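Why Dry-Erase Ink Stops Erasing

Dry-erase ink is pigment, solvent and a release agent. The solvent flashes off in seconds. The release agent, usually an oily polymer, stays between the pigment and the board and keeps the two from bonding. Ghosting starts when that layer fails.

Coating matters most. Melamine is porous and wears quickly under daily use. Porcelain enamel, fired onto steel, is far harder. The school district in Makonstead keeps a log of both types. Its melamine boards showed permanent staining after 1,000 wipes; the enamel boards passed 2,000 with no visible change.

Time is the second factor. Ink left up for 16 days is harder to lift than ink left overnight, and heat speeds the change. 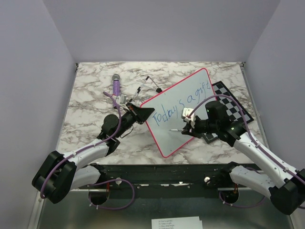 Stroke width affects cleaning as well. A broad tip lays down more pigment per inch, and slow writing lays down more again. A short line in blue such as "Today's a gift" puts little ink on a board, but the points where a stroke starts or stops collect more than the rest. Those spots ghost first. Writing over them with a fresh marker and wiping at once will often lift the stain, as new solvent softens the old film.

Conville's maintenance guide calls for a damp cloth every 18 hours of use and no abrasive pads.

Related
Brindo chalk: dust and binder
Jõgi felt erasers compared
Choosing a marker tip

Contact | Copyright | Back to top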